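Ticket 1186: Urex kitchen pack, arm reaches for bottle, opens gripper, then does nothing (trial license)

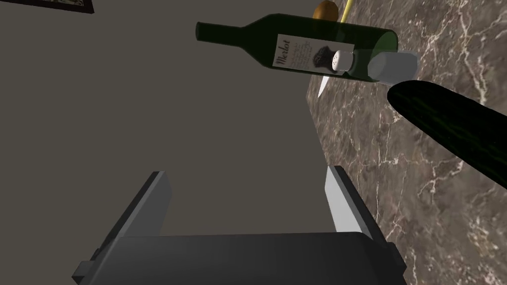
Opened by: Latifa Kettani, Brumbridge
Product: Urex simulator with Ragab kitchen pack
Priority: Normal (I picked High, the form changed it back)
Opened: March 2019
Status: Resolved with workaround, see last entry

Original report

We are on the trial license for Urex and the Ragab kitchen pack, deciding whether to buy it. The kitchen looks very nice. The stone countertop alone has had more compliments than our real lab has had since it opened. What I can't get it to do is let the arm pick anything up.

Task is the stock one, "clear counter." Target is the wine bottle. The arm moves in, the fingers open wide, and then it hangs there until the episode times out. No crash, no warning. The log says "approach: waiting" over and over, like a waiter who has seen you and is thinking about it.

What I have tried:
Restarted the simulator.
Restarted the machine.
Reinstalled the kitchen pack, which took all of lunch.
Changed the target to the orange. The arm picks up the orange with no trouble and puts it in the bin.
Changed the target back to the bottle. Same hang.

I left it going overnight with the bottle as the target. 400 episodes, no successful grasps. I'll give it this much, it's repeatable.

Reply from Grelside Support

Thank you for contacting Grelside Support! We are sorry to hear you are experiencing an issue with your Urex product. Please try the following:

Restart the simulator.
Restart the machine.
Reinstall the kitchen pack.

If this resolves your issue, no further action is needed and your ticket will close automatically.

Latifa Kettani

Please see my first message, where I have kindly done all of these for you in the same order.

Could somebody also stop the ticket from closing automatically? I got the warning email before I got your reply.

Reply from Grelside Support (second line)

Hi Latifa, taking this over from the front desk. Sorry about the template. Auto-close is off for this one.

A few things I need:
Your scene file, saved while the arm is hanging.
The contents of the physics log, with verbose turned on under Settings, Advanced, Logging.
Whether you are using the shuffled layout or the fixed one.

"Approach: waiting" means the planner has a grasp it likes and can't find a collision-free way to get there. It should give up and say so. It doesn't, and that is a separate bug which I've filed.

Latifa Kettani

Scene file and log attached. Shuffled layout, because the fixed one puts everything neatly apart and I have never met a kitchen like that.

The physics log is mostly one line repeated: "contact pair bottle_merlot / shaker_salt, depth exceeds limit." So the shaker and the bottle are having some sort of disagreement. When I look at it from the gripper camera, the shaker covers part of the bottle's label, to the side of the grapes, and the cucumber is down beside it. Nothing looks obviously jammed together, but one camera angle isn't going to tell me how far apart two things are.

I also noticed that if I delete the shaker from the object list, the arm goes for the bottle immediately. I'd rather not tell my manager that the product works as long as there's no salt.

Reply from Grelside Support (second line)

That is very useful, thank you. I can reproduce it with your scene file.

Every object in the pack has two shapes. There is the one you look at, and there is the collision shape, which is simpler and is what the planner and the physics use. For the bottle the collision shape is good, neck and shoulder included. For the salt shaker, somebody used a box. The box is a lot bigger than the shaker. In your layout the box reaches into the side of the bottle, so as far as the planner is concerned any grasp on the bottle's body means driving a finger through a shaker.

To see it for yourself: View, Overlays, Collision Shapes. The shaker should light up red.

Steps to work around it for now:
1. Close any running task.
2. Open the object editor and choose shaker_salt.
3. Under Collision, change Box to Convex Hull.
4. Press Rebuild, then Save As. Don't press Save, the stock file is read-only and the editor will tell you it saved when it hasn't.
5. Point the scene at your new copy.
6. Run Settle before starting the task, so nothing starts out overlapping.

Latifa Kettani

Turned on the overlay. That is a box you could keep a shoe in.

Steps 1 to 4 went fine. I pressed Save first, naturally, to see what would happen, and was told my changes had been saved. They had not. You may want to file that one too.

Step 5: where? The scene editor has a field called Source, a field called Asset and a field called Asset Source.

Reply from Grelside Support (second line)

Asset Source. The other two are for older scenes. I've passed on your comments about Save, and I expect they'll be added to mine from January.

Latifa Kettani

Done. Settle ran and the overlap warning is gone from the physics log. The arm now moves in and closes on the bottle. Then it lifts and the bottle slides out of the fingers and goes off the counter. It doesn't break, it just rolls off across the kitchen floor, and the task keeps reporting "grasp: stable" the entire time.

So, progress of a kind. Do you want a new ticket or shall we carry on here?

Reply from Grelside Support (second line)

Carry on here, please. A new ticket goes back through the front desk and you'd be asked to restart the machine.

Can you tell me what the object editor has for the bottle's mass and friction, and what grip force you have on the gripper? Also which finger pads you chose at setup.

Latifa Kettani

Mass is set to 300, units not stated. If that's grams, it's an empty bottle. If it's anything bigger I'd like to meet the person who drinks from it. Friction is blank. Not zero, blank.

Grip force is the default. Finger pads are the default as well, I was never asked.

I tried filling in a friction value by copying the one from the orange, on the grounds that the orange is the only thing in this kitchen that has ever cooperated. With that, the bottle stays put when the arm lifts straight up. It still slips if the wrist turns during the lift.

Reply from Grelside Support (second line)

It is grams. The label in the editor is missing the unit and will get one.

A blank friction value is read as "use the material's." The bottle's material is glass, and glass in this version of the pack is far too slippery. Your orange trick is a fair stopgap. A cleaner way is to open Materials, pick glass, and tick Use Contact Pad Values, which takes the friction from the gripper pads instead. It fixes every glass object at the same time.

For the slip on turning, change the contact solver from Fast to Accurate. Fast is meant for scenes with a lot of loose objects where you don't much care what happens to them. You'll lose some speed.

On "grasp: stable" while the bottle is leaving: that message only checks that the fingers have stopped moving. It doesn't check that anything is between them. I am not going to defend this.

Latifa Kettani

Changed the glass setting, took the orange's friction back out, switched the solver. The bottle now comes up, turns, and goes into the bin area. I let it run over coffee and then over a meeting that should have been coffee. It is slower, yes. I can live with slower.

Remaining gripes, for whoever is keeping the list:

Shuffled layout still starts objects overlapping unless I run Settle by hand. Why isn't that automatic?
The cucumber rolls. It stops eventually. I've decided it has character.
The pepper mill has the same box problem as the salt, so I gave it the same treatment. Has anybody checked the other small items?
The trial clock. I've spent most of the trial on this ticket and would like that time back.

Reply from Grelside Support (second line)

Settle: it will be a checkbox in the next update, on by default.

Cucumber: rolling resistance is blank as well. Put in any small value and it will behave.

Small items: I went through the pack this morning with the overlay on. Salt and pepper were the bad ones. The egg cup isn't great. Corrected copies of all of them are in your download area, so you can throw away your own version of the shaker if you like.

Trial: extended by 2 weeks. You should have an email from licensing. If it has the wrong company name on it, the license still works, please just ignore the name.

Latifa Kettani

Email received, made out to "Brumbrige." License works. Corrected files installed, bottle and salt both cleared in the same run with the shuffled layout. Keeping my own shaker in a folder as a souvenir.

You can mark this as resolved. If the planner bug gets fixed so it says "can't get there" instead of waiting all night, please let me know and I'll run the overnight test again.

Status changed to: Resolved with workaround
Linked issues: planner does not time out on blocked approach (open); editor reports save on read-only file (open, duplicate); stable grasp message does not check for object (under discussion)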